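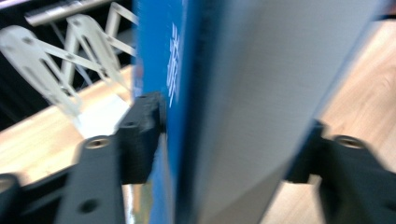 Demonstration Collecting Group
Minutes of the meeting held on 8 November 2023

Present: Li-hua Ng (chair), Mélanie Paquette, Lorne Turcotte, Revathi Venkataraman (minutes)
Apologies: Nazareno Piras (sent written comments, read out under item 3)

1. Minutes of the last meeting
Agreed, with one correction: the shared folder is called Simeck, with a k. Lorne has renamed his copy.

2. Where we are with the examples
Li-hua opened with the good news, and there was plenty of it. The set now holds 554 demonstrations that have been checked and accepted, against the 2,000 we promised the Telterora people by May. Another 153 are recorded and waiting to be looked at. Everybody was delighted with how quickly the pick-ups have come along now that we all hold the gripper by hand and simply do the task, over and over, at our own speed. Mélanie said it was the most fun she has had at a table in years and would happily take more slots (minuted so that she can be held to it!).

Lorne asked whether the waiting recordings should be counted in the total. Agreed that they should not until a second person has watched them through.

3. Books and boxes
Long discussion, and a good one. Boxes are going well. The fingers meet flat sides and the grasp is easy to read in playback, though fast turns leave the printing on the box smeared in the picture. Revathi wondered if we should throw the blurred ones out. Li-hua was firmly for keeping them, as the arm will move quickly too once it is running the learned policy, and the model ought to have met that kind of view before. Agreed to keep blurred recordings where the object stays between the fingers, and to tag them "fast" in the notes column.

Books are harder and, to most of us, more interesting. A thick one has a stiff spine on one side and a stack of pages on the other, and a small change in where the fingers land alters what it does next. Lorne would like many more grasps taken from different heights, including some that go wrong and are put right in the same recording. Mélanie would like titles in as many scripts as we can lay hands on, so that the model doesn't tie "book" to one sort of cover. 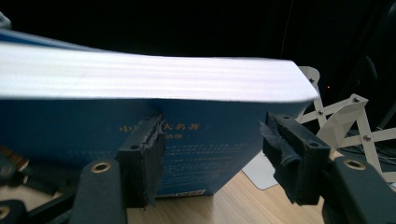 Nazareno wrote that he is all in favour of the recoveries but wants them labelled from the very first day, as he spent most of the Lavoie job hunting for unlabelled ones afterwards and does not wish to repeat the experience. He also asked that each person do books in short runs, because his own grasps get lazy and all start to look alike.

The meeting thought both points excellent. Agreed: a "recovered" tick box goes on the log sheet, and nobody does more than 3 books in a row before changing to something else.

4. Finger pads
Revathi asked for the state of the pads to be written down at the start of every session. Frayed edges and wrinkled fabric change the grip, and we may later want to compare old pads with new. Lorne suggested one still picture of each pad, taken before the first recording. Agreed. Mélanie to find out what Jeketti would charge for a fresh set. We will carry on with the present pads until she reports.

5. First training run
Li-hua is itching to try a small run on the boxes alone, just to see what comes out. Lorne thought it early but was talked round fairly easily. The run will use accepted recordings only, and the results will be shown to the whole group whatever they look like.

6. Actions
Li-hua: set up the boxes-only run.
Lorne: add the "recovered" box and the pad line to the log sheet; start on the waiting recordings.
Mélanie: price for pads; gather more books.
Revathi: write up the "fast" tag and send it round.
Nazareno: second viewing of the book recordings.

7. Any other business
Lorne asked for the session start times to go on the log sheet as well. Agreed, he will add them with the rest.

Next meeting to be fixed by email once the boxes run has finished.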